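Nellance (network flow collector)

Nellance is a software program that receives, stores and reports on network flow records. It runs as a background service on a single server and accepts records sent by routers, switches and software probes. It does not capture packets itself. The program was written by Cristóbal Quiroga and Oriana Henríquez and is maintained by a small group of developers. It is often installed together with Tuma, a separate probe that turns mirrored traffic into flow records.

Background

A flow record is a short summary of traffic between two endpoints. It normally holds the source and destination addresses, the port numbers, the protocol, the start and end times, and the number of packets and bytes. Flow records take up far less space than full packet captures, and for this reason they are commonly kept for longer. They do not contain the content of the traffic.

Quiroga began the work as a set of scripts that read exported records into text files. Henríquez replaced the text files with a binary format and added an index by address. The two parts were merged and given a common configuration file in January. The first version with a documented storage format, version 2, was released on March 25, 2020. Files written by earlier versions cannot be read directly and must be converted with a separate tool.

Architecture

Nellance is made up of a receiver, a writer and a query service. The receiver listens on one or more UDP ports and decodes NetFlow version 5, NetFlow version 9 and IPFIX. For the last two formats the exporter must first send a template that describes the layout of the records. Records that arrive before their template are held in memory for 40 seconds and are then dropped. Each drop is counted per exporter and can be read from the status page.

The writer groups decoded records into blocks. A block is closed when it is full or when its time limit is reached, whichever comes first. Closed blocks are compressed and are never changed afterward. Deletion is done by whole block, so a retention period set in hours may leave some records on disk slightly longer than requested.

The query service reads closed blocks and the block that is still open. Queries are written in a filter language similar to that used by common packet capture tools. A query may match on address, address range, port, protocol, interface, exporter or autonomous system number. Results can be returned as raw records, as totals grouped by one or more fields, or as a time series.

Sampling

Many routers do not report every packet. They select one packet out of a fixed number and build flow records from the selection. Nellance reads the sampling rate from the exporter where this is available and multiplies packet and byte counts to match. Where the rate is not sent, it has to be entered by hand in the exporter section of the configuration file. A wrong value gives totals that are too high or too low by a constant factor – an error that is hard to notice unless the totals are checked against interface counters.

Short flows are underreported when sampling is in use. Multiplying the counts corrects the total volume over time but does not restore flows that were never seen.

Alerts

Alert rules were added by Daiane Rezende. A rule consists of a filter, a measurement, a threshold and an interval. When the threshold is passed, the program runs an external command or sends a message to a syslog server. Rules are evaluated at the end of each interval only, and short peaks inside a long interval may be missed. A rule that has fired does not fire again until the measurement has returned below the threshold.

Performance

Wenceslao Sepúlveda published a set of measurements made on a test network with 123 exporters. The limiting part in most runs was the receive buffer of the operating system and not the disk. With default kernel settings, datagrams were lost during bursts even when the average load was low. The manual now recommends a larger buffer and lists the kernel settings to be changed. Grouped queries over long periods are limited mainly by decompression speed, and the query service can use several processor cores for this purpose.

Limitations

Nellance has no clustering. Sites with more than one collector must query each of them and combine the results, a task usually given to Peko, a reporting front end by Min-kyu Wang. User accounts are not supported in the query service, and access is normally restricted with a firewall or a reverse proxy. The number of exporters in one configuration file is limited to 299. Address names are looked up when a report is made, so an old record may be shown with a name that the address did not have when the traffic was recorded. 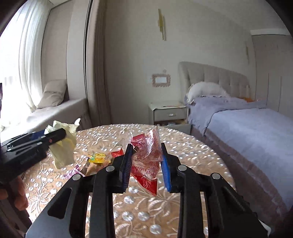 Name lookup can be turned off for the whole server or for a single query. With lookup off, reports show numeric addresses only and are produced faster, especially where the local resolver is slow to answer for unassigned ranges.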